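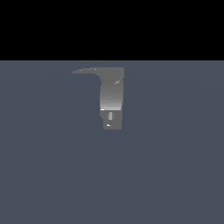
Home Kitchen Workshop Garden Storage Search

Putting up shelves that stay up

I do love a good shelf! Ours in the back kitchen holds jars, two cast iron pots and the big Duvell mixer, and it hasn't budged since February. Most wobbly shelves come down to hurried fixing, so put the kettle on and take your time.

Find out what your wall is made of first. Knock along it with your knuckles (a dull thud is usually masonry, a hollow sound is usually plasterboard) and run a pipe and cable detector over the spot before you drill anything. On brick, drill into the brick itself if you can, as old mortar crumbles. On plasterboard, go for the studs, often 400 mm apart.

Mark the top hole of the first bracket, fix it loosely, then use a level to get it upright before marking the rest. A strip of masking tape under the pencil mark stops the drill bit wandering, and it peels off beautifully afterwards. Fold a second bit of tape into a little ledge below to catch the dust – so satisfying!
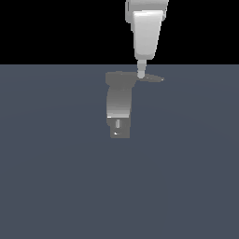 A white arm with a slim, straight tool shaft pointing down.

Blow the dust out of each hole, push the plug in flush and drive the screws by hand for the last few turns. Leave an overhang of 30 mm past each end bracket and your shelf will look lovely and balanced.

Old brackets can be brought back too. Rub off the rust with wire wool, wipe them down with white spirit, let them dry and give them 2 thin coats of metal paint. I did a whole set for the shed in an afternoon and they came up a treat.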